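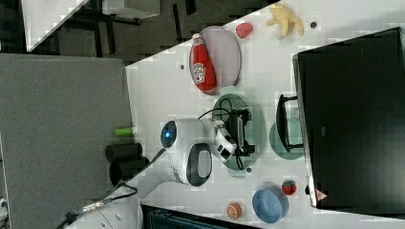 Lovisa Skjelbred

Notebook, student manipulation project, Tuesday

Bench session from 09:40. Henok on the control PC, me on the table and the log. Viorica joined after lunch for the calibration. Aurélien out, so no gripper changes today, only software and placement.

Task set for the February demonstration is unchanged: clear the toy food onto the named plate or into the bowl, one instruction per item, no operator input between instructions. Layout used for the morning is the one at the top of this entry. Green plate under the gripper at the start pose, bottle on the pink plate, blue bowl in the lower middle with the strawberry to its right, banana over towards the monitor. Call this layout C. Layouts A and B are in Henok's pages and differ only in where the bowl goes.

State of the data. The training set stood at 1839 demonstrations when we stopped last week. Of those, 542 contain the ketchup bottle as the target, and I think this is too few given how badly it goes. Banana demonstrations stand at 868. We spent most of the autumn on the banana, it was easy to record, and now we have a policy that is very good at bananas. Noted for whoever plans the next recording round.

Morning runs, layout C, checkpoint from the weekend:

Banana to green plate. Fine. Approach is from the monitor side, grasp at the middle, release slightly early so that the banana drops onto the rim and settles. Torunn wants the release height brought down. Agreed but not urgent.

Strawberry to bowl. Fine when the strawberry stands clear of the bowl. When I pushed it up against the bowl wall one finger came down on the rim and the force limit stopped the arm. Same fault as in Henok's notes for layout A. The demonstrations all have clear space on both sides of the strawberry, so the policy has never seen the other case.

Orange round item to bowl. Mixed. Too flat for the present closing height. The fingers close above it, the policy decides it has grasped, and the arm carries nothing to the bowl with great confidence. The gripper width reading would catch this: if the fingers are fully closed after a grasp, nothing is between them. Henok to add the check in the wrapper and trigger a retry, maximum two.

Bottle from pink plate to green plate. Poor. With the cap pointing away from the gripper the fingers come in square to the body and slip off the curve. With the bottle turned so that the body lies across the gripper axis, it lifts. I suspect the wrist camera loses the outline of the bottle late in the approach, when the label fills most of the view. Need to look at the recorded wrist frames before claiming this.

Stopped 11:50 when the arm refused to leave the protective stop. Cause was mine: I had leaned on the enable switch with the logbook. Reset, rehomed, no damage.

Afternoon, calibration with Viorica. Transform from wrist camera to flange was last done before the gripper was remounted, so it should have been repeated then and was not. We used the printed board from the Skurkeck kit, took poses over the whole working area, and threw away the ones where the board was tilted so far that the corners were blurred. The new transform moves the estimated contact point towards the inner finger. The direction agrees with what we saw on the bottle, where the outer finger always touches first. It does not explain the orange item.

Viorica also checked the small marks on the tabletop against the layout file. They match. Please do not clean them off. If one has to be replaced, measure it from the table corner and write down who did it.

Cable. The black one looping from the upper arm to the wrist pulls when joint six goes beyond its usual range. I put a soft limit on the joint instead of rerouting, as Aurélien will want to do the routing himself. The limit is in the config under his name so he finds it. Anyone recording by hand guidance will feel the arm stiffen near the limit. Stop there and go back the other way.

Runs after calibration, same checkpoint, layout C reset by hand:

Bottle improved. Still slips when the cap end is lifted first. Banana unchanged. Strawberry against the bowl still fails, as expected. Did not repeat the orange item, waiting for the width check.

Disk. Episode storage on the Amisora machine is down to 392 GB free. Raw camera streams are kept twice, once in the recorder folder and once after conversion. Henok proposes deleting the first copy once the conversion has passed its checksum. I have no objection, but Torunn should say yes before anything is removed, and the Grønli group should be asked whether they still read from the recorder folder.

Demonstration. Torunn has the table in the entrance hall confirmed but not the light. The hall has a glass roof and we have recorded everything in here under ceiling lamps. I would like one session in the hall with the arm switched off and only the camera running, at the hour of the demonstration, to see what the exposure does with a white tabletop. If it saturates, we fix the exposure by hand and record some new episodes under the fixed setting.

To do:
Henok: width check and retry. Checksum script.
Viorica: write the calibration steps into the shared folder, including which poses to leave out.
Aurélien: wrist cable, then remove the soft limit.
Me: wrist frames for the failed bottle grasps. Record strawberry touching the bowl, all sides. Record bottle with the cap in every direction, both plates.
Torunn: hall access, storage decision.

Open question from Viorica, not answered today: when the instruction names a plate by colour and something already lies on it, should the policy place beside the object or refuse? The task sheet does not say. At present it places on top.

Arm parked and brakes on at 17:15. Log files copied.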